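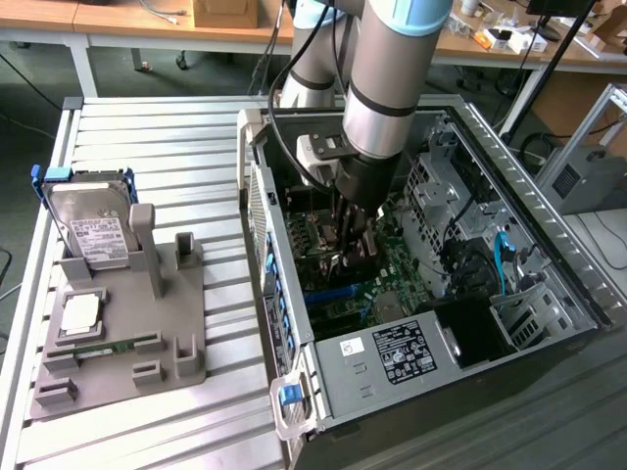

Two grippers, one tired PC

Putting a computer together by hand takes patience. Doing it with an arm takes a good gripper, and Eirlys Hopkin has spent since June finding out which one.

Her bench at Skelley holds an open desktop case, laid on its side, and a gray molded tray for the parts: a hard disk in its blue caddy, a processor, a stick of memory. The arm works from above, with a black gripper at the wrist.

Two models were on trial, the Ravgate and the Flendard. Over 114 runs the Ravgate was quicker with the disk caddy. The Flendard has slimmer fingers and did better near the processor socket, where there is little room to open up.

"Memory is the hard one," says Hopkin. "You have to push, and you have to push straight."

Her colleague Iulian Moldovan rewrote the force limits twice – the first set stopped the arm too early. He would still like a softer fingertip. Cable plugs come next, and neither gripper has been tried on those.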